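How a Robot Arm Learns to Put Away Vegetables

A robot arm doesn't know what a carrot is. It has to learn from examples, the way you learned to tie your shoes by watching someone do it many times. At Flatcombe, the job is simple: pick up a toy vegetable and put it in a pan. Each try is recorded from start to finish. One try is called an example. 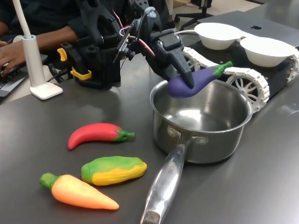
What goes into an example?

Two things are saved together. One is video. The other is a list of numbers that says how each joint of the arm was bent at every moment. The computer looks for patterns that link the two. Up close and moving fast, a gripper can look like a big dark smudge – the numbers still tell the computer where it was. 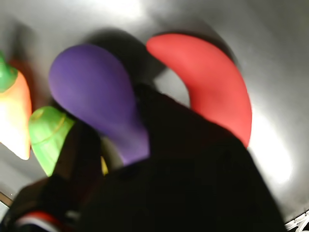

FLATCOMBE, December

The team now has 3879 examples. In 700 of them the toy is an eggplant. Olesia Sirko checks the recordings and marks the ones where a toy was dropped. Those are kept too, in a separate folder.

Before a new try, the toys go back on the table and the pan is emptied. 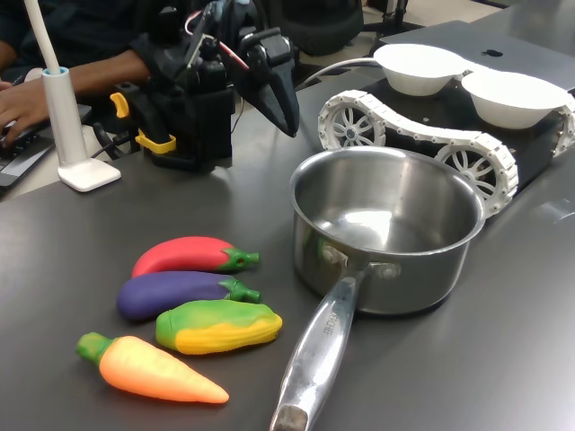 The toys are not always put back in the same spots. If the carrot were in one place every time, the computer might learn the place and never learn the carrot. Next the team wants 400 more examples with the pan moved to the other side of the table.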